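Suche Suchbegriff eingeben Suchen

Tischplatte Firko von Midtbø -- nach einem Winter im Gebrauch

Seit Januar arbeite ich nun an der weißen Firko, und weil mich meine liebe Kollegin Deirdre Ó Gríofa immer wieder danach fragt, schreibe ich es endlich einmal ordentlich auf. Bezahlt habe ich 245 Euro, dazu kamen 21 Euro Versand, und ich habe es keinen Tag bereut! Weiß macht einfach gute Laune, man findet jedes Schräubchen wieder, und zum Abwischen reicht mir ein feuchtes Tuch (na ja, meistens). Leichte Schlieren und Schrammen sieht man im richtigen Licht schon -- wer das nicht mag, nimmt lieber das Grau.

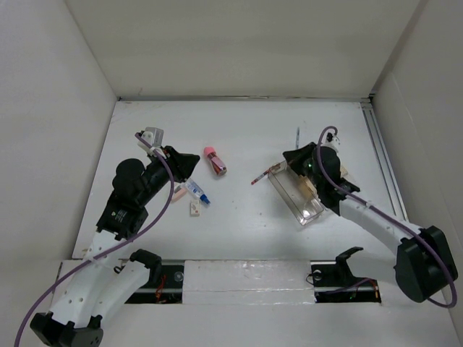
Zwei Dinge hätte ich mir noch gewünscht: eine Anleitung mit größerer Schrift und etwas rundere Ecken. Trotzdem würde ich sie sofort wieder bestellen.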